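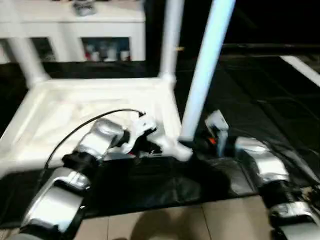 Page last changed: September, 16:40

Bench notes, two-arm rig, Hinitholm

Frame job again, and this time I wanted a proper go at the Gridumeo fingers against our old ones before I put the order in. Same white frame with the poles and the corner connectors, same black covering on the floor, both arms on the Seyoum controller. I left the right arm on its usual settings and did most of my fiddling on the left.

Started with the corners. The left gripper comes in low at the front edge next to the connector, and what I was after was a firm hold on the base while the right arm deals with the small bracket part. With the old fingers the connector tends to twist a bit when you squeeze, and you only find out once the pole goes in at a silly angle. The Gridumeo ones are softer at the tip and they wrap a little, so the twist is much less. I did 17 tries with the old set and 17 with the new, swapping over halfway so I couldn't blame the light. Old fingers let the connector turn four times. New ones, once, and that was my fault for starting the close too early (sorry, I'd left the trigger offset from the cable test).

Squeeze force: the Seyoum readout went up to 875 on the new fingers, in whatever units it thinks it's using. I still haven't found the scale page in the manual. If anybody has it, please stick it in the folder! Until then treat the number as good for comparing one run with the next and nothing more.

Cable first, before I forget. The thin black one at the top of the left gripper still makes a big loop out over the base rails when the arm is reaching in. It hasn't snagged yet, but I don't love it. A shorter lead or a clip on the forearm would do, and I'd go for the clip – we have a bag of them in the second drawer and I know the lead will take weeks.

Then the Batotberg wrist camera. I'd been telling everyone it would sort out the last bit of the approach, where the head view gets too much arm in it, and I've come down a peg. It's lovely on edges and seams, and you can see fluff on cloth. Get it too near something big and plain, though, and most of what you've got is one pale blue surface, with the bracket poking in from the left and a bit of beige floor between. The seam was the only thing the tracker could hang on to there. It locked on quickly, I'll give it that, then slid along it quite happily because one part of a seam looks much like the next.

Lens is the standard one. I'd like to try the wider one before anybody decides anything.

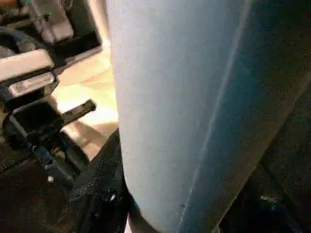 Head camera and the cloth

Back to the head view for the fabric. Shiny arms are still a nuisance: exposure follows the silver and the far side of the room goes nearly black. Locking exposure by hand helped. Poles smear whenever they move, so I've stopped asking the pole finder for anything until they've settled.

Gathering the cloth is where the new fingers earned their keep, I think. The left hand bunches it up near the foot of the tallest pole and hangs on, and it can do that with the cloth sagging in the middle. My plan for the next session is to slow the left arm down for the gather, keep the right one pointing in but parked, and only then let it go for the loose pole. Doing both at once makes the controller sulk.

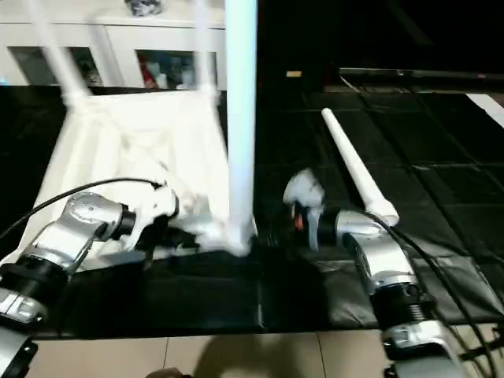 Are the Gridumeo fingers worth fitting to both arms?

Left arm first, for now. The right one mostly handles poles and brackets, and I haven't tested the soft tips on those enough to say. I'll run the same corner test on that side once the cable clip is on.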